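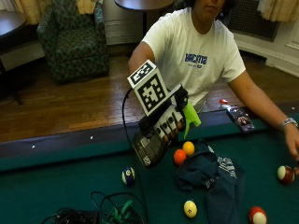
October, way too late at night

Okay so I finally got the ghost to load on Prurell Pass and I've been sitting here for two hours racing a person I've never met, and losing. Badly! The ghost belongs to somebody called 1393, just the number, and they take the second hairpin like it isn't there. I've watched the replay so many times that I can hear the tire squeal when I close my eyes.

I should back up. Mahsa talked me into picking up the old racer again (she got the re-release first and wouldn't shut up about it) and I said I'd do one cup with her, one, and that was three weeks ago. We've been doing the Utari Cup in the evenings after she gets home. She mains the little yellow hovercar with the terrible brakes and I'm still on the heavy one, the Phuthong, which I picked when I was a kid for the color and have never been able to quit. It turns like a couch. But oh, on the long straight at the Drenville track, when you hit all the boost pads in a row – nothing else in the game feels like that.

What got me tonight is how different Prurell Pass is from what I remembered. In my head there was a waterfall next to the start line. No waterfall. There's a dam, and it's gray, and it's on the far side of the lap. I must have mixed it up with some other game, maybe the one Houshang had at his place, the one where you could drive off the bridge and land on the boat. I texted him about it and he wrote back "what boat" so that was a big help.

Also the shortcut! I swore up and down to Mahsa that there was a shortcut through the tunnel wall on lap three. She let me crash into that wall for a good ten minutes before she told me she'd looked it up and it was only ever in the arcade version. I'm not mad. I'm a little mad.

Hannelore dropped in on voice chat around the third race and wanted to know why we don't just play online like normal people. I told her I tried that last week and finished 18th, and the 18th place guy doesn't get to see the podium, he gets a loading screen. She laughed so hard she had to mute. She's ranked 400 something on the time trial board and has been for years, and she gave me one piece of advice, let go of the gas BEFORE the hairpin, which I have been told before by everybody including the game.

So I tried it. I let go of the gas before the hairpin and I gained almost a second. Felt like an idiot, did it again, gained a bit more. Then I hit the barrier coming out of the dam section and flipped over and my car slid along on its roof to the finish line, and it counted! It even saved the ghost. Now if I race myself there's a see-through Phuthong upside down at the end of every lap three.

Checked the board after. I'm at 3667. I was hoping for something I could screenshot for Melina, she's been asking if I'm any good yet. Not sending her that one. She'd put it on a cake.

Things I want to try tomorrow: the lighter tires, even though they look dumb. The other camera, the low one, though it made me kind of queasy last time. And Ghazal says the rain version of Drenville unlocks if you win the cup without using a retry, and I've used every retry the game has ever handed me, so that could be a long evening.

The music on the menu has been going this whole time I've been typing. Same eight bars with the fake trumpet. I used to fall asleep to that on my cousin's floor with the TV turned way down so my aunt wouldn't hear.

One more race and then bed. Mahsa's light is still green.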